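A Morning at the Robot Open Day

Every September, the Drarnik workshop opens its doors so that families can see how robots learn to work. The visit starts at 10 in the morning and lasts 40 minutes.

Your guide is Chaiwat Thongdee. He teaches robot arms to pick things up. That sounds easy, but a robot does not know what a mug is. It does not know which way is up, or how hard to squeeze.

People learn this as babies. They drop spoons and cups again and again until their hands get it right. A robot arm has to practice too. Real mugs break and real motors wear out, so a lot of the practice is done inside a computer. This is called simulation. It works a bit like a video game – the arm, the table and the mug are all drawn by the computer, but they follow rules for weight and movement.

In one night the computer can run up to 3000 tries. A program called Grondix keeps the score. On the big screen in the hall, visitors can see the result from the night before: 2876 good lifts and 136 kinds of grip.

After the screen, you walk over to the practice tables. Each child gets a turn at guiding an arm by hand. Move it slowly. If you let go, it stays where it is.

Then you can ask questions. Many children want to know if the robot gets bored. It does not – it has no feelings about mugs at all. 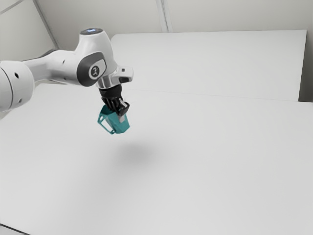
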